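Call for participants: moving and setting a light table in a laundry room

We've all read the guides that say a laundry room needs a folding table, and that anyone can shift one without trouble. I doubt it. Most of the advice seems to come from people who never had to get past the washer with one. We want 6 adults to come to Revville and help us find out.
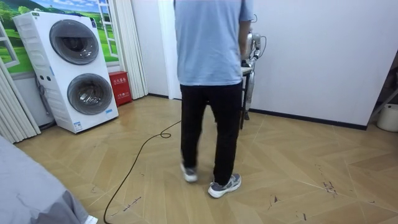

Home Routines Group, Tarar

The room has a stacked washer-dryer, a red box on the floor beside it and a small table with a pale top. You'll fold, clear, move the table where we ask, and tell us what annoyed you. Please don't be polite. The last round gave us 164 comment cards, and most of them said "fine" — a word I've stopped believing.

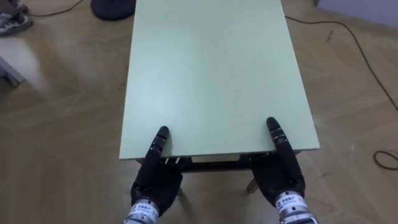 Home Routines Group, Tarar. Contact: Estíbaliz Robles

The top is plain and pale green with straight edges. Eskil Fjeld thinks the color makes lint easier to spot. I'm not convinced, and you'll be asked about it without being told which of us you're supposed to agree with.

Sessions last 80 minutes and run in May. You should do your own laundry at least once a week and be able to stand for the whole session. Experience with furniture is no advantage. Pay is by gift card, handed over at the door when you leave, whether or not you finish.

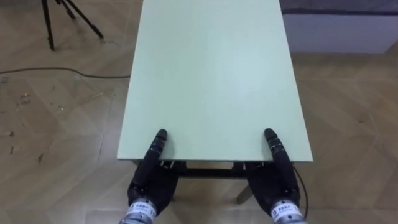
The table with its top clear, near edge toward the viewer.

Write to Estíbaliz with your name and 5 lines on how you fold at home. No résumés.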